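Subject: Re: [cleneck-users] Low dropout regulator oscillates with ceramic output cap
Date: Tuesday, October 18, 2022

On the cleneck-users list, a subscriber wrote:

> I have the Cleneck sensor board running from a single lithium cell
> through the 3.3 V linear regulator. With the original tantalum on the
> output it is quiet. I swapped in a 10 uF ceramic to save height and now
> I see a sine wave on the rail, larger at light load. Is the regulator
> faulty, or is the ceramic too small? Would a second one in parallel fix it?

The regulator is probably fine. The Cleneck board uses an older PNP pass design, and those parts need some series resistance in the output capacitor to stay stable. The tantalum supplied it. A ceramic has a few milliohms, so the zero that the loop depends on moves far above crossover and the phase margin goes away.

A second ceramic in parallel lowers the resistance further. I would not do that.

Things to check, in this order:

1. Look up the stability plot in the regulator data sheet. It shows allowed ESR against load current. On most parts of this age the lower limit is a few tenths of an ohm, and it rises at light load, which fits what you see.

2. Measure with a short ground spring on the probe. The long clip lead picks up the radio and will show you ringing that is not on the rail. My Brillitz supply also puts 332 kHz ripple on everything within reach, so I take the final reading from the battery only.

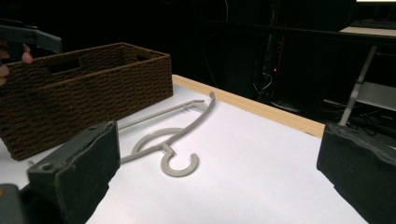 3. Add a resistor in series with the ceramic. Start at 0.47 ohm, 0805 or larger. Keep the sense point on the regulator side of the resistor. Then step the load from 1 mA to 50 mA and count the rings - more than two or three means the margin is still thin.

4. Check the real capacitance at 3.3 V. A small 10 uF X5R part can lose a third or more of its value under bias, and Y5V is worse.

If you have room for a new footprint, change the regulator instead. The rev 4 layout from Derkach takes a ceramic-stable CMOS part in the same outline, but pins 1 and 3 are swapped, so it is not a drop-in on your board.

I ran the series resistor fix on two boards last February and saw no oscillation from no load up to 80 mA. Transient dip was slightly worse than with the tantalum. I did not test below freezing.

Please post the marking on the regulator. There were two sources for it.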